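Holiday Unit Safety Walk-Through, with my comments
Unit 3, Skanport. Checked October 2, 2018

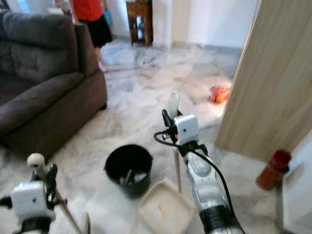

Lounge area, sofa and pale floor.

Hi all, me again with the clipboard! I've gone through the whole unit using the Droltent sheet (the short one, I can't face the long one) and scribbled my thoughts under each item as I went.

Smoke alarms: PASS
Pressed the test button on both and my ears are still ringing. The hallway one has yellowed a fair bit, so I'll check the date on the back next time I've got the good ladder.

Walkways and trip hazards: PASS, with a grumble
You can get from the front door to the balcony without tripping on anything. The mat by the laundry curls up at one corner though, and I caught my thong on it twice. Please bin it.

Balcony railing: PASS
Measured 115 cm off the decking. I gave it a good hard shove all the way along and nothing moved. A bit of rust on the end bracket, same spot I noted in February. Wire brush and a lick of paint should do it.

Blind cords: FAIL
The bedroom cord is hanging in a long loop again. The cleat is still on the wall, the screw has just worked loose, so it's a five-minute job for anyone with a screwdriver. I'd left mine in the ute.

Hot water: PASS
The Arnaud unit is ticking along nicely, no drips at the relief valve. Label on the side says job 923, if the plumber asks.

Power points and leads: FAIL
Somebody's plugged a double adaptor into another double adaptor behind the telly (why do people do this?). I've pulled them both out. Can we get a proper Divero power board with a switch? They had them for $92 at the hardware place, which I thought was a bit rich, but it's the six-outlet one with the long lead.

First aid kit: PASS
Bandages and saline all there. Low on bandaids, as usual, so I've put them on the shopping list.

Fire blanket: PASS
On its hook beside the stove, tabs hanging down where you can grab them.

Still to fix: laundry mat, blind cleat, power board. I'll pop back once the board's arrived and sign off the two fails then.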